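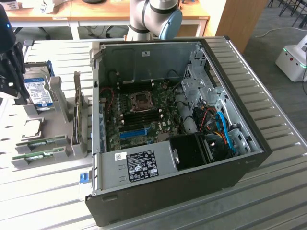
Nullel

How do I keep an arm accurate enough to set RAM sticks and other small parts into a tray when it drifts over a long session?

I have one arm bolted down in a shared workshop and I'm using it to take apart old desktop towers and sort what comes out. The program is plain taught positions, no vision. When I start up in the evening it drops every part where it should. After a while it starts landing off to one side, and by the end the error is 2 mm, enough that a memory module catches the wall of its slot and stands up crooked. Then the next one hits it. The gripper is a Głowacki two-finger kit and I print the finger pads myself. The travel moves run at 3000 mm/min. Has anyone fixed this without buying a camera?

Padside

Re-zero against a fixed point every so often and shift all the tray positions by whatever you find. You don't need a camera for that. Put a steel pin or a hard corner on the same plate as the tray, bring the gripper up to it slowly from two sides, and record where it touches. Compare that with the reading you took when you taught the positions. The difference goes in as an offset to the tray frame and every slot moves with it.

Some of your drift is probably heat. My joints move noticeably during the first 20 minutes and then settle, so I run the arm through its full travel with nothing in the gripper before I teach or check anything. If you taught your positions cold, they will be off once it is warm. Teach them warm.

Other things I would look at before touching the code:

Tray bolted to the same surface as the arm base, or at least clamped to it. If the arm is on one table and the tray is on another, someone leaning on either one will move your zero.

Tower held against hard stops on two sides. A case that slides when you pull on a connector looks the same as arm drift in the results.

Lead-in on the slots. File or print a slope on the top edge of each slot. A slope will swallow a good part of a 2 mm error, and it costs you an evening.

Slow down for the last bit. 3000 mm/min is fine for travel. For the final drop into a slot I go much slower and let the arm stop completely before opening the fingers.

After I did the warm-up and the touch-off, my placements went to 97 percent. The misses I still get are mostly thin cards that tilt in the fingers, and no offset fixes that. For those you want a longer pad with a groove down the middle.

Dukadico

Check your grub screws. Mine was a loose coupler on the wrist and I wasted a whole September on software.

Also be careful with the CPU. I wouldn't let a taught-position arm anywhere near the socket, the pins on some of these boards bend if you look at them. I lift the chip out by hand and let the arm do the rest. Drive, memory and cards are all more forgiving.

Nullel

Thanks both. The screws were tight. The positions were taught cold, so that explains a lot. I clamped a dowel pin next to the tray and retaught everything after a warm-up. It held through the evening with one bad drop, and that was a card that tilted the way Padside described. I still have to do the slopes on the slots. Does the grooved pad need to be a soft material, or is plain PLA all right?

Padside

Plain is all right for cards. I use TPU for memory so it doesn't slip.

Home Ask Unanswered Tags Workshops Log in

Contact us | Copyright, all posts belong to their authors | Back to top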